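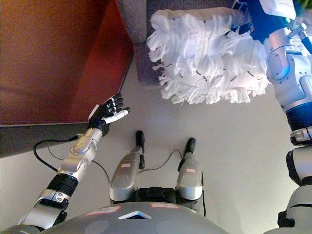

Fanni Katona has managed housekeeping at the Breditz residence for 15 years, and she was recently asked to rewrite the training guide for new employees. The residence, which is operated by Virág, houses long-term guests in 47 apartments. Her first chapter concerns dust. "New staff want to begin with water and a spray bottle," Ms. Katona said in an interview at her office. "I ask them to put both away until the dry work is finished." For that work the guide recommends a wide pad with shaggy white fringe, of the kind held against a gray textured surface. Such surfaces, she said, hold dust more stubbornly than smooth ones and should be worked from the top down.

Ms. Katona began her career at the Bristero, a hotel with a strict inspection system. Supervisors there allowed 24 minutes for each room and recorded every delay. She does not use a timer at Breditz. "A guest who has lived here since last February does not need the same service as a guest who arrived this morning," she said. "One has books on every shelf. The other has a suitcase."

The guide gives considerable space to personal belongings. Employees are instructed to lift an item, clean under it and return it to the same position, facing the same way. Papers on a desk are not to be moved at all -- a rule Ms. Katona added after a guest lost the order of a handwritten manuscript.

She also addressed the matter of scent. The residence stopped using perfumed products in its corridors after several guests raised concerns, and the supplier, Jatach, now delivers unscented cleaners only. "Some of our older employees miss the lemon," she said. "They felt that a room was not finished without it."

The guide is to be distributed to all departments. Ms. Katona is preparing a further chapter on laundry, which she expects to be nearly twice as long. "There is a great deal of disagreement about towels," she said.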